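Bortolotti Bench Equipment
Home > Training > Computer hardware > Practice towers

Flutalholm Practice Tower, used
Item 636
Desktop computer in an open steel case, for teaching people to fit and remove parts

We were slow to list this one. Most "training PCs" we get offered are old office computers with the price doubled, and the Flutalholm is an old office computer too. The price hasn't been doubled, so it went on the page.
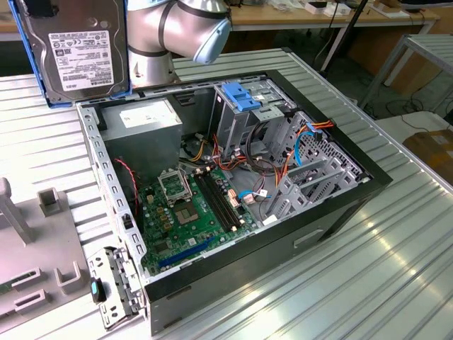
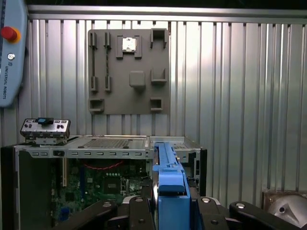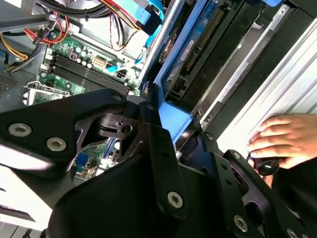 Open desktop cases with the green motherboard in view.

What you are buying
A used desktop case with motherboard, power supply, drive cage and cabling, plus a processor and memory packed separately. The gray plate with the raised holders, which has the processor and memory on it in the second picture, is the Fomness parts plate. It is a separate item and we don't bundle it, whatever the Flutalholm leaflet says about a "complete learning system".

What it's good for
Seating a processor, closing the bracket over it, putting memory in and getting it out again. Also cable routing, if you have the patience. The colored power leads cross the middle of the case in the first picture, and anyone who learns to work past a bundle like that will manage most older desktops.

What we doubt
The leaflet claims 3,000 insertions per memory slot. We asked how that was tested and got a second copy of the leaflet. Vittoria Leone put nearly 5 hours of student use on our sample and the latches were fine, and that is as far as our knowledge goes.

It also says "tool-free". The side panel, yes. Keep a screwdriver handy for the rest.

"Suitable for all current standards" we have left off this page entirely. If your course covers recent hardware, buy recent hardware.

Condition
Used, graded B by us. Expect scuffs on the black outer shell and some dust in places a cloth doesn't reach. Boards vary from one batch to the next, and so do the number of slots and the color of the connectors. If you need a matched set for a class, say so when you order and Nives Tedesco will check what is on the shelf. She may tell you no.

Does it boot?
Ours did. We don't promise yours will after a term of handling, and the warranty doesn't cover bent socket pins. Read that line again before handing the case to beginners.

In the box
Tower with side panel
Processor, in a tray
Memory modules, bagged
Power cord

Not in the box
Fomness parts plate
Drives
Keyboard, mouse or monitor
Operating system

Dispatch
Allow nine working days. October is slower. The cases are heavy for their size and we won't ship two to a carton, having tried it.

Customer note
"Does the job. The manual is poor, so I wrote my own." Edmund Walczak, Indasetti

Questions about this item go to Apolline Charpentier at the sales desk, mornings only.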